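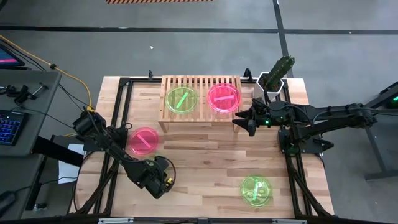
I've been learning to make jelly properly since February, and I don't think I've been this happy in a kitchen for years! Proper jelly, I mean, with fruit and leaf gelatine and a long wait, the wobbly sort my gran turned out on Sundays (she'd have hated packets). What I didn't expect was how much I'd end up thinking about colour. A jelly is mostly light with a bit of sugar in it, and whatever you serve it on shows straight through. See-through plates in neon green and hot pink do something wonderful here, especially on pale slatted wood where the stripes come up from underneath. Put a plain elderflower jelly on the green and it looks like something from the bottom of a pond, in the best possible way.

My first good one was rhubarb, from a recipe in an old Clundau church booklet that a neighbour passed over the fence. It asks for a pint of juice and "enough" gelatine. Enough! I used too much and it bounced. The second time I went down by one leaf, left it overnight, and it shivered when I shut the fridge door. I cheered out loud at ten to seven in the morning.

Moulds are the expensive part if you let them be. There's a shop in Vistach with 129 of them on its website, copper ones mostly, and I've looked at every single one. I bought a dented castle for 10 pounds and I love it to bits, though the left turret never comes out whole.

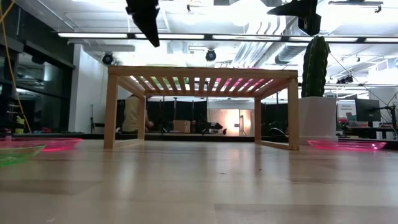 Green and pink again, from lower down, with the light coming through the slats.

Next I want to try layers. You have to let each one set just firm enough to hold the next, and pour over the back of a spoon, and I'm hopeless at waiting. Blackcurrant first, then milk jelly, then something sharp on top, maybe gooseberry if the bushes behave this year. If you've got a trick for getting turrets out in one piece, please leave it in the comments!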